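Lalgate Shared Workshop — notes from the January get-together

Present: Andri Kälin, Guadalupe Robles, Apinya Srithong, and me (Nicanor Peñalver, pen in hand again). Andri Gruber joined at the coffee stage. Two Andris in one room, so they're Kälin and Gruber from here on.

Started at 6:40 pm, ten minutes late, my fault, I had the key.

1. Last time's notes
Guadalupe pointed out that I'd written "shelf paint" where she'd said "shelf paper." Fixed. Otherwise everyone was happy with them, or hadn't read them, and we moved on.

2. Money
We have 318 in the tin and the Bornville grant of 1000 is still on its way. Apinya has called them twice and will call again. Kälin would like to spend it on lighting over the back benches, Guadalupe wants drawers. We went back and forth on this for a good while and I stopped writing. It goes on next month's list.

3. Benches and the big cleanup
Apinya walked the whole room before we sat down and had a page of remarks. The vise on bench 14 is stiff, the broom cupboard won't shut, and there's a jar of mixed screws that three different people claim. She also brought up the gray box, which everyone agreed could do with a proper going-over.

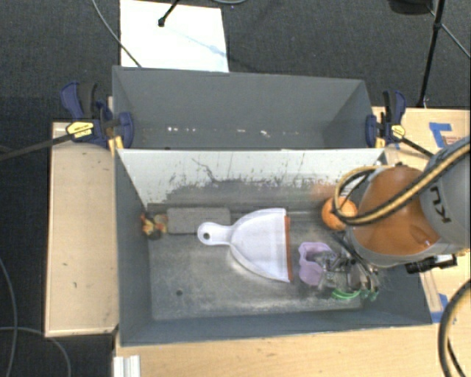
Cleaning supplies took up most of the next half hour, and I can't say I minded, I have opinions on this! Guadalupe wants one hook board by the door with a place for every brush and pan, so you can see at a glance what's missing. Kälin thinks things should live where they get used. I'm with Guadalupe, mostly on account of the white dustpan with the orange-red lip, which was lying in the front part of the box next to a little yellow, red and brown toy — a dustpan is no good to anyone if you have to go looking for it. Apinya asked that the scuffs along the bottom of the divider get a wipe with something mild first, nothing gritty. Gruber has half a bottle of Enex at home and will bring it in.

Agreed: hook board goes up, Guadalupe to measure the wall. Kälin still grumbling, but he offered his drill.

4. Clamps
Short one. Please put bar clamps back on the rack with the jaws closed when you're done with a job. The two blue ones holding the box to the table stay where they are for now.

5. Anything else
Gruber asked if we could get the Bárány catalog again, he misses it. Apinya will write to them. Kälin wondered about a later start for the next meeting and we settled on 7 pm. Guadalupe is bringing the almond cake, so come hungry.

Finished at 8:15 pm. To do: Apinya — Bornville and the catalog. Guadalupe — measuring. Gruber — Enex. Me — cupboard door, and a spare key for Kälin.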